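Brinevow Room: Seating and Tables

This page covers the loose furniture in the Brinevow Room at Dromevberg, as recorded in March 2022. It is one of the gallery pages kept for people who book the room or set it up. The fixed items (wall cabinets, sink, coat rail) are on a separate page and have not changed.

The list was put together by Jui-lin Yeh. Su-chen Chuang checked the dimensions and rewrote the section on stacking. Item codes match the stickers used in the Kwok store, where the surplus is kept.

Room data
Floor: beige tiles, level
Normal seating: 20
Maximum seating with the tables folded away: 22
Door clear width: 97 cm
Tables: 2 folding, 1 fixed height
Floor outlets: none. Wall outlets are on the window side only.

Chairs

The white chairs replaced the upholstered set in November. They are light, can be left outside for short periods and need no covers. The set is used for classes, meetings and the Nirnar reading group.
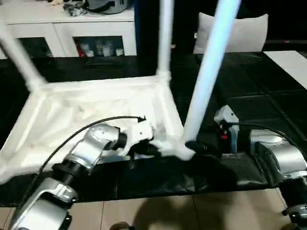

White chair on the black tabletop, legs up.

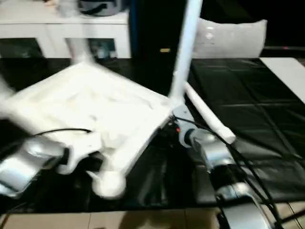
Stacking is the main source of wear on this set. Chairs go up to five high, all facing the same way, and the stack is moved on the flat dolly, never dragged. Before a chair goes on the stack, turn it over and look at the underside, where the raised rim around the recessed panel collects grit. Grit left there scratches the seat of the chair below. A soft brush is enough for the rim. Wipe the panel afterward with a damp cloth and leave the chair inverted until the surface has drained.

Check the legs at the same time. Hold the seat with one hand and press each leg sideways near the point where it joins the seat. There should be no play and no creaking. A chair that fails goes to the Kwok store with a tag on it. Write the fault on the tag - "leg" or "seat" will do - and enter the item code in the room book.

Scuffs from shoes come off with dish soap and warm water. Do not use scouring powder or a melamine sponge. Both take the finish down to a dull patch that then holds dirt. Old tape residue can be softened with cooking oil, left for ten minutes and washed off.

Tables

The two folding tables are stored on edge behind the door, tops facing each other with a blanket between them. Open them on the floor and lift them upright with one person at each end. Both latches must click before anything is placed on top. The latch on the second table is stiff and needs a firm push.

The fixed-height table stays in the room. Cover it for paint, glue or plant work. Covers are in the lower drawer, folded. Shake them outside and put them back dry.

Changes since the last version of this page
- Maximum seating corrected after the shelf by the window was removed.
- Upholstered chairs deleted from the list.
- Dolly moved from the hallway to the Kwok store. The key is on the same ring as the room key.

Measurements of the folding tables are still to be added. The old figures were taken with the edge trim on and should not be used for ordering covers.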